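Plimurov Gallery: Wire Handling with a Single Gripper

Posted January 17, 2023

Plimurov is a study of how a robot arm can learn to pick up, carry and place short lengths of insulated wire. Wire is hard to model. It bends under its own weight, keeps some of the shape it had on the spool, and moves at the far end in ways that depend on where it is held. Most assembly cells avoid the problem with fixtures and feeders. We wanted to know how far a learned policy gets without them.

The method has two parts. The first is a policy trained on 2,369 teleoperated demonstrations, recorded at the Skudero lab on the same arm that is used for testing. The second is a correction step, which we call Ferri. It estimates the position of the free end from the wrist camera view and adjusts the gripper path while the wire is in motion. Ferri does not build a full model of the wire. It tracks the free end and the grasp point, and treats everything between them as unknown.

Test pieces are printed blocks in several colors, placed on a plain white work surface. The wires carry a bare metal loop at one end. A trial starts with the wire already in the gripper and ends when the loop is at rest on the top face of the block, or when the time limit of 30 seconds runs out. The block is moved and turned between trials. Loops that slide off before the gripper stops are scored as failures.

In the May test series we ran 122 trials with the correction step on and the same number with it off. The gain was largest for wires with a strong bend near the grasp point -- the case where the base policy tends to aim at where a straight wire would end. For wires that were close to straight, the two versions performed almost the same. Remaining failures came mainly from low approaches, in which the wire touched the front edge of the block too early and pushed the loop sideways.

Two limits should be kept in mind when viewing this gallery. All wires were of one gauge, and lighting was kept bright and even. Work on thinner wire and on dimmer scenes is planned under the follow-on project, Grurkico, which will also replace the fixed time limit with a stopping rule.

Gallery
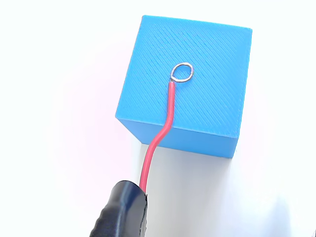
Loop on the top face of a blue printed block, red wire held at the other end by the gripper.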